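**Household Chores Working Group - minutes**

September 20, 2022, upstairs meeting room, Hillberg building

Present: Ka-ming Lai (chair), Siu-fong Cheng (notes), Dom from the Gavier kitchens, Ruth and Aled from the workshop, Priya on the phone for items 1 to 4

Apologies: Marcus

## 1. Last meeting

Minutes agreed with one correction. The towel trials were done on the long bench, and I had put them down as the short one. Aled has now labelled both benches, so no more excuses from me.

## 2. The question from Gavier

Dom came with one question from the kitchen staff, and it took up most of the hour: can a machine clear and stack plates at the end of lunch yet, or should they stop asking?

Ka-ming's answer was "some of it, slowly, and it's getting better faster than I thought it would". He is really pleased with how the year has gone. In February the arm could lift a plate only if somebody had put it down in exactly the right spot. Now it copes with plates left at odd angles and a little way off the mark, and it tries again by itself when it misses the rim.

Dom asked what "slowly" means. Ruth said a person on the Gavier line would have a whole trolley done while the arm was still thinking about its second plate. Dom laughed, but he wrote it down. He said slow would be fine after closing time, when there is no queue and the work only has to be finished by morning. We hadn't thought of it that way round, and it was the most useful thing said all afternoon.

## 3. Plate results

Ruth read out the figures for the latest batch. There were 83 tries at picking up a single plate from cloth and putting it in a rack. Full table is in the shared folder, but the main points were:

- Misses were mostly at the rim. The fingers close a touch too high and the plate tips away.
- Soft cloth helps. A plate on a bare hard top slides when it is nudged, and on cloth it stays put long enough for the second finger to arrive.
- Two plates stacked together are still a real problem. It picks up both, or neither.
- Bowls are easier than plates, which surprised everyone except Aled.

Priya wanted to know how much of the trouble is the hand and how much is the seeing. Ruth thinks it is mostly seeing. When the fingers come in close they hide the very bit of plate you want to look at, and the wrist camera has this worse than anything else on the rig.

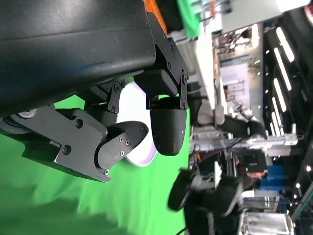 ## 4. Fingertip pads

Aled has been through the pads again. They wear faster than the supplier's leaflet suggests, though he was careful to say our use is rougher than most. He would like to try the softer set from Brukevis on one arm and keep the present ones on the other, so that we can compare like with like.

Siu-fong asked whether softer pads would mark the crockery. Aled doesn't think so but will check with old plates first. Dom offered a box of chipped ones from the kitchens - gladly accepted!

Agreed to go ahead. Priya left the call after this item.

## 5. Other chores

A quick round of what else is worth trying this winter.

**Folding.** Tea towels are in decent shape. Shirts are not, and Ruth would like us to leave shirts alone for now. Ka-ming was sad about this but gave way.

**Wiping down.** Going very well. The arm keeps a steady pressure and doesn't get bored of corners. It can't yet tell a stain from a pattern in the worktop, so it will scrub happily at nothing if you let it.

**Sorting cutlery.** Aled would love to do this. Spoons nest inside each other, so it has the stacked plates problem over again in a smaller size. Put on the list behind plates.

**Shop shelves.** The Chiang shop has asked if we could look at pulling stock to the front of the shelf. Everyone liked this one. Boxes and tins are much kinder to grip than crockery, and nothing breaks if it goes wrong (jars to be left out). Siu-fong will visit and measure the shelves.

## 6. Showing people

Dom asked if some of the kitchen staff could come and watch. Yes, very much so. Ka-ming would like them to see a normal session with the misses left in, and to tell us which misses would matter to them. Groups of no more than six, as it gets tight near the benches.

## Actions

- Aled: order Brukevis pads, test for marks on old plates
- Dom: box of chipped plates, names for the first visit
- Ruth: split the misses into "didn't see it" and "didn't hold it"
- Siu-fong: visit Chiang, measure shelves
- Ka-ming: ask Marcus about a second camera looking in from the side

Next meeting in three weeks, same room. Dom is bringing lunch.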